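I spent most of July dealing with a small claims case over a security deposit, and a couple of people have asked how it went, so I'm writing it down while I still have the folder on my desk.

I rented the upstairs unit on Brurkgate for a little under three years. The deposit was $2,233. When I moved out, the management company, Flatdale, sent back $267 and a one-page letter. The letter said the rest had gone to "restoration of flooring and walls." There was no invoice, no photos, and no breakdown of which part was flooring and which part was walls.

My lease said they had to send an itemized statement with any deduction. I wrote and asked for one. I got a reply saying the letter was the itemized statement. I wrote again, by certified mail this time, quoted the paragraph from the lease, and gave them 15 days. That letter went unanswered, and I filed.
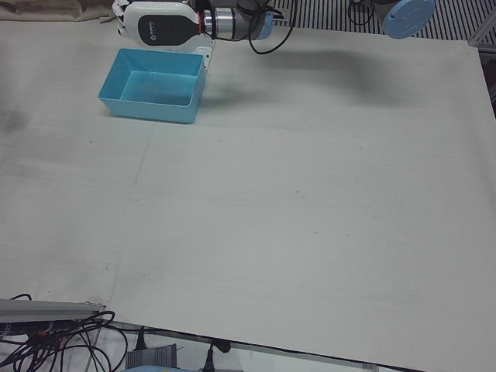
Filing was the easy part. The clerk's window closes at 4:00 and I got there at 3:40. The form is two pages. The one place I got stuck was the name of the defendant. The lease was signed by Flatdale as agent for an owner called Kirkia, and I had never heard of Kirkia until I read the signature page again. The clerk can't give legal advice, but she did say people often name both. I named both.

Service on Kirkia took two tries. The first address was a mailbox store.

The hearing lasted less than half an hour. Flatdale sent an employee named Margus Paju, who was polite and had clearly been handed the file that morning. He had a contractor's estimate with him, from an outfit called Zheng, for $2,000. The judge asked if the work had been done. He said he didn't know. She asked if there was a paid invoice. He said he could look for one. She asked why the estimate came to more than the amount they had kept, and he didn't have an answer for that either.

I had my move-in checklist, my move-out photos, and the certified mail receipt. She looked at the checklist and the receipt and skipped most of the photos. I had printed them all in color, too.

The decision came by mail. I got back everything they had withheld, $1,966, plus the filing fee. I had asked for the penalty as well, and she denied it. Her note said she didn't find bad faith. I disagree, but I'm not going to appeal over it.

Flatdale has 30 days to pay. The check hasn't come yet.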